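4.3 Working near others

Claims of "inherently safe" grippers deserve doubt. Gestau's own leaflet says so in one line and forgets it in the next. Treat the marked limits as limits.

1. Clear the floor for 300 mm past the furthest reach of each tool.
2. Set the grip force to 50 N or less. The dial on the Tavine unit reads low, so check it with a gauge.
3. With two tools in use, agree who closes first. Say it aloud.
4. Keep bare fingers out of the jaws, padded or not. Padding spreads a pinch; it does not prevent one.
5. Stop if a marker block is scratched or covered. The software may go on reporting a good position when it has none.

Note: A pass on form 551 shows that the form was filled in. Repeat steps 2 and 5 yourself.

Caution: Do not rest a tool on a table edge while it is switched on. 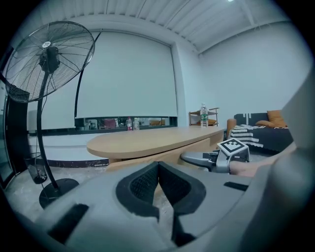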